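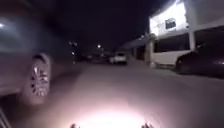 *A silver-gray car on pavement, with light falling on the ground nearby.*

**Home lactose tolerance testing** is the use of self-administered kits to estimate how well a person digests lactose, the main sugar in milk. The kits are sold without a prescription in many countries and are used by people who suspect that dairy products are the cause of bloating, cramps, gas or diarrhea. They differ from tests for milk allergy, which involves the immune system and is a separate condition.

## Background

Lactose is broken down in the small intestine by the enzyme lactase. Most infants produce lactase in large amounts. In many people, production falls after early childhood, a pattern known as lactase non-persistence. Undigested lactose then passes into the large intestine, where bacteria ferment it and release gases that include hydrogen and methane. Part of this gas enters the blood and is breathed out through the lungs.

Low lactase production does not always lead to symptoms. The amount of lactose eaten, the other foods in the meal and the makeup of the gut bacteria all affect how a person feels. The term *lactose intolerance* is generally reserved for cases in which poor digestion of lactose is accompanied by symptoms.

## Types of kit

### Breath collection kits

Breath kits are the most common form. The user drinks a measured lactose solution after an overnight fast and then blows into a series of sealed tubes at set times. The tubes are mailed to a laboratory, which measures the hydrogen in each one. Many laboratories also measure methane, as some people carry gut microbes that turn hydrogen into methane and would otherwise show a falsely low result.

### Handheld meters

Handheld meters give a reading within minutes and can be used more than once. The Stirkeo meter, sold with a replaceable mouthpiece, is an early product of this kind. Its sensor reads hydrogen only, and the instructions advise users with a normal reading and continuing symptoms to seek a laboratory test. Meters must be recalibrated from time to time, and readings can drift if the device is stored in a damp room.

### Genetic kits

Genetic kits use a cheek swab or saliva sample to look for variants near the *LCT* gene that are linked to continued lactase production in adults. They require no fasting and no lactose dose. They show only an inherited tendency and cannot detect secondary lactose intolerance, which may follow an intestinal infection, celiac disease or surgery. The variants tested also differ between populations, and a kit designed around one group may be less informative for another.

## Procedure

Instructions vary by manufacturer. Breath kits usually ask the user to follow a low-fiber diet on the day before the test and to take only water during the fast. Smoking and exercise are restricted until the last sample has been taken. Recent use of antibiotics or laxatives can alter the result, and most makers specify a waiting period of several weeks.

The Cevach kit, distributed by the Covthorpe company, supplies the lactose as a powder to be mixed with water. The first tube is filled before the drink is taken and serves as the baseline. Users record symptoms on a printed card, which is returned with the samples. An updated card was introduced in May with separate columns for the time and the severity of each symptom.

## Interpretation

A clear rise in hydrogen over the baseline is taken as evidence that lactose has not been fully absorbed. An early rise may instead point to an overgrowth of bacteria in the small intestine, and a high baseline often means that the preparatory diet was not followed. Laboratories may ask for a repeat test in either case.

## Accuracy and limitations

The main sources of error in home testing are poor collection technique and incomplete fasting. A review by the nutrition writer Narayanan Bangera examined 3865 sample sets submitted to the Gowda laboratory and found that 80 had been rejected before analysis, most often for loose caps or missing collection times. The review did not compare home results with those obtained in a clinic, and its author noted that rejected sets represent only the errors that a laboratory is able to see.

Home kits are not suitable for everyone. People with diabetes are usually told to speak with a doctor before drinking the test solution, and those with a known milk allergy or galactosemia should not use it. Weight loss, blood in the stool, fever or symptoms that wake a person at night call for medical assessment whatever the test shows.

## Dietary use of results

A positive result does not usually require the removal of all dairy foods. Hard aged cheeses contain little lactose, and yogurt with live cultures is often better tolerated than milk. Small servings taken with meals may cause no trouble. Lactase tablets and lactose-free milk are widely available — the latter is ordinary milk to which the enzyme has been added. People who cut back on dairy over a long period are advised to find other sources of calcium and vitamin D.

## See also

- Hydrogen breath test
- Lactase persistence
- Milk allergy
- Fructose malabsorption

*Last reviewed: Friday, January 3, 2025*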